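07/12/2019
Dindarton, upstairs room. Table setup and clearing up, Trorinach.

Started by going through the mugs. The Clarnedov ones are the plain cream-white kind with no print on them, and I want to stay with those until August at least. The older ones have a slightly different handle and it makes the notes confusing when someone writes "white mug" and means either. Older ones are now wrapped in newspaper in the hall cupboard, top shelf. If you need one, put it back wrapped.

Bought a roll of 200 paper dots for marking positions on the tabletop. They peel off cleanly if you do it the same day. After a night they leave glue. Window cleaner gets it off, but wipe again with plain water or the top stays slick.

The box stays toward the back of the white table. I tried it closer to the front first and kept bumping it with my sleeve every time I reached past for something. Farther back is a longer reach but it is a clear one. Two mugs fit on the lid with no trouble. 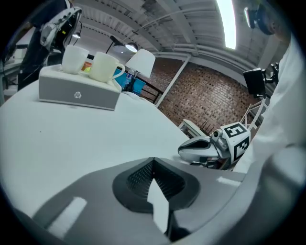

Both mugs on the lid, lamp and water bottle behind.

Lid notes: the mugs slide more easily on it than on the tabletop. I pushed one with a finger and it went a good way before stopping. A sheet of the thin rubber matting would fix this, but then it is a different surface and the earlier notes don't apply. Leaving it bare for now. Check the lid for crumbs before putting anything down. I found some this morning, and a mug sitting on a crumb rocks.

Measured the Rustad lamp. Base to top of shade is 634 mm. I had 600 in the old notes, which must have been a guess. It matters for the shelf we were planning above the desk, which now has to go up one row of holes. Have not moved it yet. The brackets are in the drawer unit, second drawer, in a sandwich bag with the screws.

Also tried the mugs at different spacings. At 300 mm apart they are easy to pick up one at a time, but they obviously don't both fit on the lid like that, so that spacing is for the tabletop only. Side by side on the lid is harder, and the handles have to be turned so they don't knock. I would write down which way each handle points at the start. I forgot to do this for the first part of the morning. 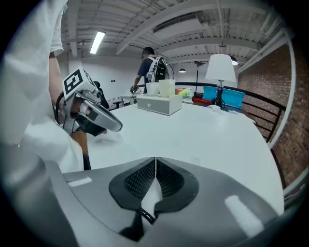

Storage is the next thing to sort out. We have more small stuff than places to keep it, and it ends up wherever there is a flat surface. The cleaning things should live together, and so should the dishes, and neither should be near the paper. The two bright blue crates by the lamp could take most of it if we used one for each kind. They are already side by side, so it only needs labels and a bit of discipline. The red tray can stay out. The small white cloth wants a hook or a hand towel rail, I don't mind which.

After that I changed to the tray. One cup only, tray toward the far edge of the table. The tray is easier to wipe than the box lid and a drip stays on it. Against it: it's white, the table is white, the cup is white, and late in the day I had trouble seeing the tray edge. A strip of colored tape along the near side would help. Not done.

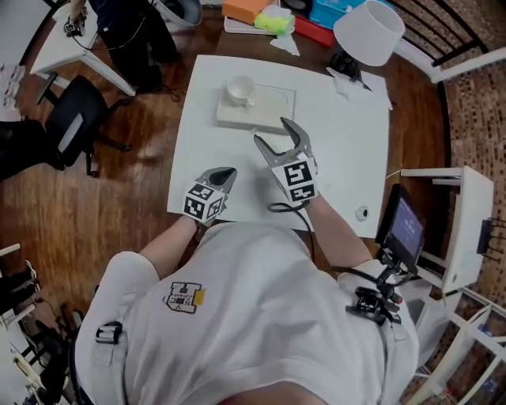
One cup on the tray, handle to the right. Desk behind still to be cleared.

Desk list, for whoever gets to it first:
Yellow-green sponge or cloth off the white plate, plate to the kitchen.
Tissue in the trash.
Papers at the right go in the folder.
Orange box and red box, find out if anyone still wants them.
Wipe down last. Damp cloth only on the wood, no spray.

Left to buy: labels, tape, one more dish brush. Paper dots are fine for now. Chair wheel squeaks again, oil is under the sink.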